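# Learning to Weave on a Homemade Frame Loom

Project report, textiles option. Handed in Sunday, January 25, 2026

I started this project in September knowing how to sew on a button and not much else. My plan was to build a small frame loom, learn plain weave and two patterned weaves, and finish with a wall hanging I'd be happy to put up at home. I loved nearly every minute of it (the warping, less so).

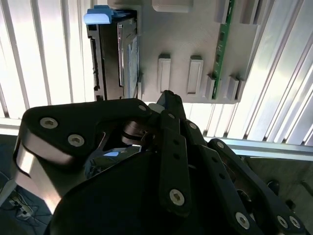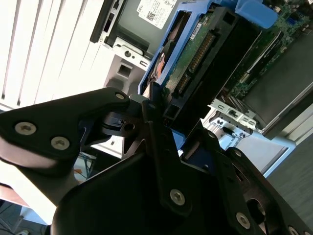 **Why use cotton for the warp when wool is so much nicer to handle?**

The warp has to stay tight for the whole piece, and the cotton I used hardly stretches. My first warp was a soft wool and it sagged in the middle after one evening, so the edges pulled in and the whole thing ended up shaped like an hourglass. Wool is lovely for the weft, where nothing is pulling on it.

## Materials

The warp was Ponard cotton twine, the thin one. For the weft I bought Linanov wool in rust, cream and a dark green that looks almost black indoors. I used 800 grams of yarn altogether, samples included, and that was far more than I'd budgeted for! The frame was made from four lengths of pine with small nails along the top and bottom, 160 in total. If I made another I would stagger the nails in two rows, as mine split the wood in one corner and I had to glue it and start that side again.

## Samples

I wove 11 samples before touching the final piece. The first few were plain weave and they are terrible, with loops sticking out at the sides and rows that slope downhill. By sample six the edges had settled down, mostly because I'd learned to lay the weft in a loose arch before beating it down with a fork.

Then came twill, and I was hooked. Going over two and under two and shifting along by one each row gives you those diagonal lines you see on jeans, and watching them appear for the first time was a real thrill. Herringbone is the same idea turned round halfway. I lost my place constantly until I drew the pattern on squared paper and crossed off each row.

## The wall hanging

The design came from an old blanket pattern called Buenaventura in a library book: stepped diamonds on a pale ground. I simplified it to 5 diamonds down the centre and kept herringbone for the borders. The third diamond is wider than the others. I noticed too late to unpick it, and I've grown rather fond of it.

I took the finished hanging to the Jindwood craft evening, where people wanted to turn it over and look at the back. The back is a mess of tails. Next time I'll weave the ends in as I go, and I'd like to try dyeing the cream wool with onion skins.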